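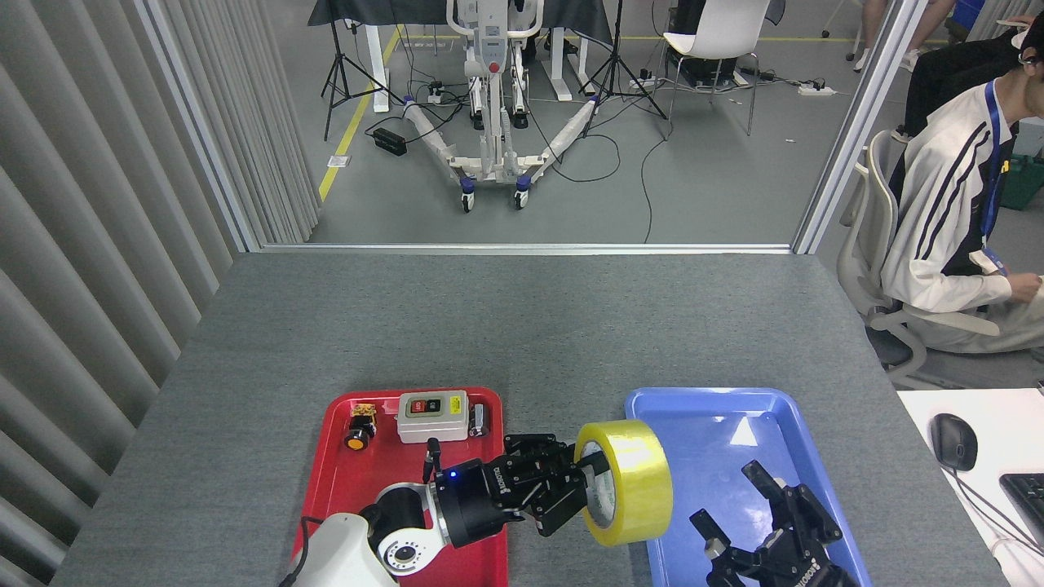 Wednesday, late

Home from the Foloma open day and my feet hurt, but I want to get this down before I sleep because I had such a good time. Deepak Pandey got me on the list weeks ago and I nearly didn't go (rain, the Lavstead bus, the usual). So glad I did!

They let us in eight at a time. The front hall had posters and a talk with too many slides, and I drank bad coffee through most of it. Then upstairs to the arms, and that's where I stayed until they started switching off lights.

The job they were showing was tiny. Two trays on a gray felt table, red and blue, and a pair of black grippers with proper fingers. I'd expected something huge behind a fence, throwing car doors around, and instead I was watching a hand hold a roll of yellow packing tape over the gap between the trays and I was completely gripped. Ha. The other hand was down at the blue tray with its fingers open. In the red one there was still a little white switch box with a red button and a black one, plus a couple of smaller bits.

I asked why tape, of all things. Deepak said a roll is mean to a gripper: hole in the middle, slippery sides, and you can see through part of it, so the cameras get confused about where it ends. I've handled tape all my life and never once thought of it as difficult. He says they've logged 1,457 tries at sorting so far and 686 of those were with the tape. He knew both numbers off the top of his head!

The best bit for me was how slow it went. You could see every finger close. A boy near me kept whispering "go on, go on" to it, and by the end I was doing it too.

Maurya was the other room, a walking thing, and everybody piled in there for the afternoon slot. I looked in for five minutes and went back to the trays. Bostix had a stand by the stairs with free pens. I took two.

Things to look up: how the fingers know how hard to squeeze (I asked, got a long answer, lost it halfway). Whether they do evening classes. Deepak thinks there's one in November, some 87 dollars for the term, which I could manage if I skip the new boots.

Must email him thanks tomorrow. Also left my umbrella under a chair upstairs, so I'll have to ask about that too.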